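Student Projects > Building Materials > Reports

Staining and Sealer Performance on Polished Marble Countertops 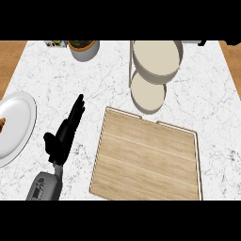

Figure 1. White marble countertop with faint gray veining (computer rendering).

1. Introduction

Marble is a common choice for kitchen counters in spite of its low resistance to acids and its tendency to take up oils and dyes. Suppliers recommend a penetrating sealer, but the advice on how often to reapply it varies widely. This project measured the effect of one sealer on stain depth and surface gloss in polished white marble under kitchen conditions.

Two questions were set at the start. Does the sealer reduce staining from coffee, olive oil and red wine over a full working day? Does it have any effect on etching by lemon juice?

2. Background

Marble is mostly calcite. Calcite reacts with weak acids to form soluble salts, and the polished surface is lost where the liquid stood. This is etching. Staining is a separate process in which a colored liquid enters the pores between grains. The two are often confused in consumer guides, and a dull ring left by citrus is frequently reported as a stain.

Penetrating sealers line the pores with a water-repellent layer. They leave the calcite at the surface exposed.

3. Materials and Method

Offcuts were obtained from a stone yard in Storkcombe and cut into 80 tiles from a single slab, sold under the trade name Skála. All tiles had a factory polish. Half were treated with Movetti stone sealer in two coats, following the label, and left to cure in the lab until Tuesday. The other half were washed and dried only.

Each tile received one liquid, applied with a pipette and covered with a watch glass to limit evaporation. Contact time was eight hours. Tiles were then rinsed, dried and read with a gloss meter at 60 degrees. Color change was read with a handheld colorimeter at four points per tile. Stain depth was measured on a cut edge under a microscope.

A total of 318 edge readings were taken. Two more were discarded when a tile chipped at the saw.

4. Results

4.1 Staining. Sealed tiles showed less color change for all three staining liquids. The largest difference was for olive oil, where mean stain depth fell by 56 percent. Coffee and wine showed smaller reductions, and the spread between tiles was wide. Tiles with a vein running through the test spot stained deeper than the rest, sealed or not.

4.2 Etching. Lemon juice reduced gloss on every tile it touched. No useful difference was found between sealed and unsealed groups. Red wine also lowered the gloss slightly, as expected from its acidity.

5. Discussion

The results agree with the background reading: the sealer slows uptake into the pores and has no measurable effect on acid attack. Veins are a weak point. The slab had few of them, so a heavily veined stone might perform worse than these figures suggest.

The main limitation is the single slab. A second set from the Tostska quarry was planned but the stone arrived too late to cure. Wear from daily cleaning was not tested either – a longer study would need to include it.

6. Conclusion

The sealer reduced staining over eight hours and did not prevent etching. Users should wipe up acidic spills at once on any marble, treated or untreated.

Filed under: stone, surfaces, lab reports | Report no. 1796

Comments (3)

stonefloor_k: Did you try a honed finish? Etching shows a lot less on mine.

Reply from author: No, polished only. A gloss meter is not much use on honed stone.

benchtop22: Would like to see the raw colorimeter data for the wine tiles – is it posted anywhere?

Copyright Student Project Archive. Contact us | Back to top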